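1/ Right, I've been promising a tote bag thread since June and I'm finally doing it. I own too many. I've given most of them away and kept the ones that earn their hook by the door. Opinions follow, and they're all mine.

2/ First, what I want from a bag. It has to carry groceries, a jumper and a library book, sit on the floor of the bus without flopping into somebody's shoes, and not cut my shoulder in half on the walk up the hill. I don't think that's a big ask but you'd be amazed.

3/ The thin cotton freebies are fine for bread. That's it. I had one from the Kutia market stall that I loved (great colour!) and the handles went stringy after a few loads of potatoes. It now holds other bags in the cupboard, so it's a bag bag.

4/ Then I went through my big canvas phase. Bought a Turkirport one, the heavy natural one everybody had that winter. Gorgeous for a month. Then I leaned it against my bike and it wore the grease mark forever. I tried soap, I tried bicarb, I tried leaving it out in the sun on the line. Still there.

5/ Which is why I'm team black now. Boring, I know. But coffee, bike grease, the mystery goo at the bottom of the trolley, all of it just sort of disappears. The only thing it shows is dog hair and I've made my peace with a lint roller.

6/ Handles!! This is where I get annoying at parties. Same-fabric handles roll up into a rope on your shoulder as soon as there's milk in the bag. I like a proper strap, and I like it in a different colour so I can grab it without looking when I'm hunting for my keys with the other hand.

7/ Length matters too. Short handles are neat but you can't get them over a winter coat. Too long and the bag bangs your shins on the stairs. I hold one up before I buy it and do a little pretend walk in the shop. Yes, people look.

8/ Shape. Flat totes are lovely folded up in a drawer and hopeless with a casserole dish. I took a lasagna to my aunt's in a flat one and by the time I got there it was more of a lasagna slide. Get one with a base. A base is everything. I'll die on this hill, the same hill I carry the groceries up.

9/ My Fadard one has a stiff insert in the bottom and I took it out after a week. It rattled around and crumbs got under it. Soft sides with a flat bottom do me just fine, and you can still squash it under your seat.

10/ Someone asked about washing. Cold, inside out, hang it upside down by the bottom corners. Don't put it in the dryer, I've shrunk 2 that way and one of them wasn't even mine (sorry again, I did replace it). If it comes off the line wrinkly, stuff it with a towel overnight.

11/ Okay, so the style I keep recommending to everyone who'll stand still: black fabric, boxy, flat base, orangey-brown strap hanging down the front. A few wrinkles in the sides don't bother me one bit. Look how nicely the strap goes with the black. 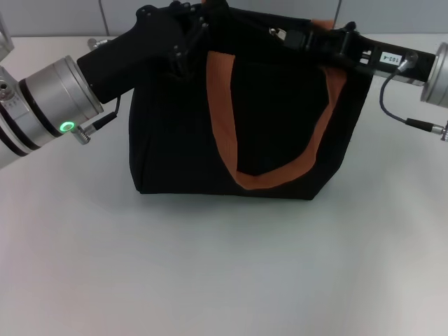 12/ Things I keep in mine at all times: a folded produce bag, a pen, tissues, the Twal loyalty card with 823 points on it that I keep forgetting to spend, and about 200 receipts. I'm going to clean it out tonight. I say that every night.

13/ What I'd still like is an inside pocket that fits a phone standing up. If you've got a boxy tote with a decent one, please tell me where you found it. I've got one free hook and no self-control.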